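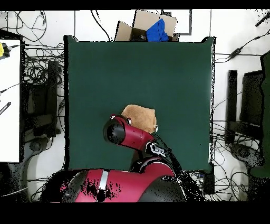 Which rooms at Vaner Lodge fill first on a weekend retreat?

Shared cabins fill first, usually by Sunday of the week before.

January | by T. Naidoo
Last updated: January

We compared bookings for 22 retreats at the centre. Cabins reached 92 per cent full; single rooms lagged.
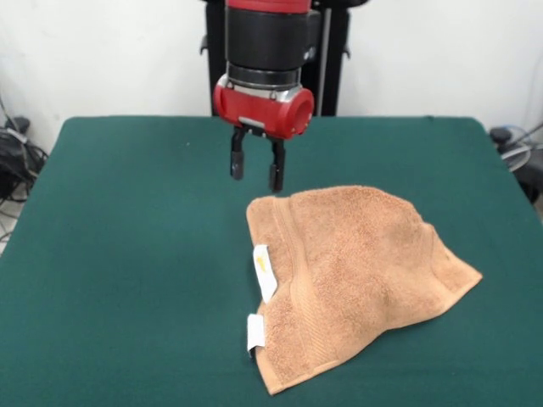 T. Naidoo

Late cancellations were left out. Two retreats had no room records and were dropped.

Contact | © Vaner Project | Back to top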